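The Tomato Side

In the town of Kodstead there is one shop that sells the hot pot base from my mother's city. It stands behind the bus station, and the owner puts the packets on the lowest shelf, so every customer must bow to them. I bought the tomato one. It cost more than I wanted to pay, and I carried it home inside my coat.

My sister was coming on the evening train from Weden. We had not eaten at the same table for nine years. In April she wrote me a short letter, and I answered with a shorter one, and after that it was somehow decided.

I cleaned the kitchen two times. I moved the chairs closer, then I moved them back. On the table I put the white plastic tray with the wall in the middle, and I thought a long time about which side should be for mushrooms and which for tofu. When we were children we had such a wall also in our bedroom – a line of chalk on the floor, and she kept the side with the window.
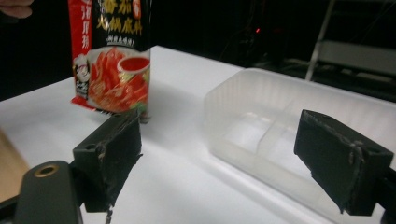
How much water does one packet need? Follow the line on the back of the packet, and if your guest likes the soup strong, use one cup less.

I read this on a card that our mother wrote for me when I left home. She did not say which guest. But my sister always liked it strong, and she always drank what was left in the bowl when the others were already washing dishes.

At seven the bell rang. She was smaller than in my memory, and her hair was cut like a boy's. She looked at the stove, then at the table, and she did not take off her coat.

"Tomato," she said.

"They had also the spicy one."

"No. Tomato is good."

She sat down on the chair near the window without asking. I gave her the scissors, and she cut the corner of the packet very slowly, as our mother did, and kept the little piece between her fingers until the water began to boil.

© Kodstead Evening Writers. All rights reserved. Contact | Back to top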